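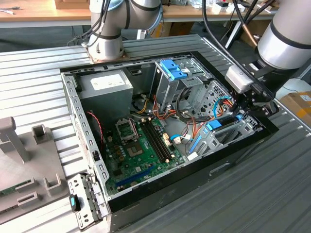 Solène Tanguy wrote under my last post that I should stop repairing old things and buy a new computer, because my time also has a price. I thought about her comment for two evenings.

My computer at home is from a shop in Cevutstead and I paid 71 euros for it, second-hand. Since September I changed the power supply and the memory. The parts cost me 33 euros more. It is slow when I open many photos, but I write letters and keep the accounts of my small garden, so for me it is enough.

Maybe Solène is right about the time. But in my family we repaired also the shoes and the radio, and I learned patience at that table. My father kept the screws in a jam jar, and I do the same now.

Next I want to clean the fan, it makes a noise in the morning.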